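Moving a Mixed-Item Packing Bench to Assisted Picking

Applies to: returns and small-order benches at the Jurnovstead site
Last revised: 4th December

This page covers the changeover of one manual bench to assisted picking with the Clavska arm and the Kaltimura order software. It is written for bench operators and shift leads. Electrical work and arm mounting are covered in the installation manual and are not repeated.

What changes for the operator

On a manual bench, one person reads the order, finds the items, checks the labels, and packs. After the changeover the arm does the moving. The operator lays out the items, confirms labels the scanner cannot read, clears faults, and closes the order. Walking drops. Looking and deciding go up, and so does time spent standing in one spot. Plan breaks and rotation accordingly: no operator stays on an assisted bench for more than 3 hours without moving to another task.

Packing rate is no longer recorded per person. Kaltimura logs rate per bench, and the fault log carries the bench number only.

Before you start

You need an operator login with bench rights, the textured cloth, the calibration card, and one set of mixed items from the training shelf. Allow a full shift. Orders for the bench must be rerouted in Kaltimura before the manual profile is switched off, or they will sit in the queue with no destination.

Step 1. Load the bench profile

Open Benches, select the bench number, and choose Assisted, Mixed Items. Leave the speed limit at 300 millimeters per second. Shift leads can raise it later, after the bench has completed its first week.

Step 2. Fit the cloth

Pull the cloth over the front edge and let it hang. Smooth it from the center outward. A ridge under the cloth will be read as an object edge. Stains are acceptable if they are faint. Replace the cloth when a stain is dark enough to trigger a false detection during the empty-table check.

Step 3. Run the empty-table check

Clear the table completely and press Check. The screen should report zero objects. If it reports any, smooth the cloth and repeat. Do not use Ignore Region to get past this step. An ignored region stays ignored when a real item is placed there.

Step 4. Lay out the training set

Leave a hand's width between neighboring items. Stand bottles upright with the cap on top and the label facing the operator. Put flat parts down on their broad face. Keep bagged items label side up so the barcode can be scanned through the operator's own hand unit if the overhead scanner fails. Hand tools stay at the side of the table and are not part of the set.

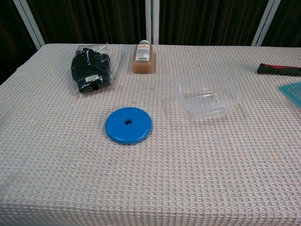

Esposito, from the night shift, asked whether the clear tubs could be left off the assisted benches for good, as the scanner kept losing them and every miss put another hand pick on the operator. They stay on. A hand pick on a clear item is now logged as a scanner fault and does not count against the bench rate. This was changed in May after the same point was raised on the returns line.

Step 5. Confirm detections

Press Detect and compare the outlines on the screen with the items on the table. Three kinds of item need attention:

Clear containers. The outline may be broken where the cloth pattern shows through. Tap the container on the screen and drag the outline to the rim.

Shiny bags. Highlights can split one bag into several outlines. Select them all and press Merge.

Flat parts with a center hole. Confirm that the pick point is on solid material and away from the hole.

Step 6. Run the trial picks

Run 6 full cycles of the training set. Stand behind the yellow line while the arm is moving. After a stop, wait for the green light before reaching in. Record each fault under its own code. "Other" is not reviewed and should be left for faults that have no code.

Step 7. Hand over

The shift lead signs the bench over in Kaltimura and restores order routing. Keep the manual profile saved. Any operator may return the bench to manual at any time by pressing Revert, and no reason has to be entered.

Known issues

Revert does not cancel an order already in progress. Close it by hand.

The fault log shows a maximum of 2,015 entries. Export it before the limit is reached; older entries are overwritten.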